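Handheld gripper demonstration

Handheld gripper demonstration is a method of gathering training examples for robot manipulation in which a person performs a task with a hand-carried gripper fitted with a camera. No robot arm is needed during recording. The camera sees roughly what a camera on the robot's wrist would see, so the recordings can later be used to train a control policy by imitation learning.

Equipment

A typical tool has two fingers closed by a trigger, a camera mounted behind them, and a means of tracking the position of the hand. The opening of the fingers is measured at each time step and stored with the video. The Remer tool, used in the Plellitz cloth collection, follows this layout and weighs 600 grams without its battery.

Recording

The operator begins with a short calibration and then carries out one task per recording, called an episode. Start positions are changed between episodes so that the policy does not learn a single fixed path. Movements are kept slower than normal handwork — fast motion blurs the video and can cause the tracker to lose its position.

The Plellitz collection was planned by Saqib Qureshi and recorded at two sites, Gallagher and Urkatgate. It holds 1,846 episodes covering 9 tasks, among them folding, flattening and hanging. Almost 78 percent of the episodes were kept after review.

Close-range views

Because the camera travels with the fingers, an object being approached may fill most of the image. Cloth is a common case. At short distance the weave falls out of focus and the panel offers few features to track, while seams, hems and loose threads keep more contrast. A bright work surface can also be overexposed, leaving little detail outside the cloth.
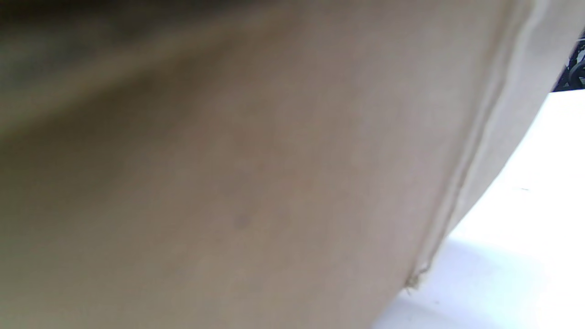

Beige fabric at close range, with a stitched seam and frayed threads beside a white surface.

Such images are usually retained if the hand position remains valid. Some projects add a second, fixed camera to supply the wider view. Others give the policy several earlier images along with the current one.

Review and labeling

Episodes are checked for tracking loss, dropped images and incomplete tasks. Each accepted episode receives a task name and a result of success or failure. Failed attempts may be stored separately for training a model that detects errors.

See also

Imitation learning
Teleoperation
Deformable object manipulation

This site uses cookies to remember your reading preferences. Accept | Manage settings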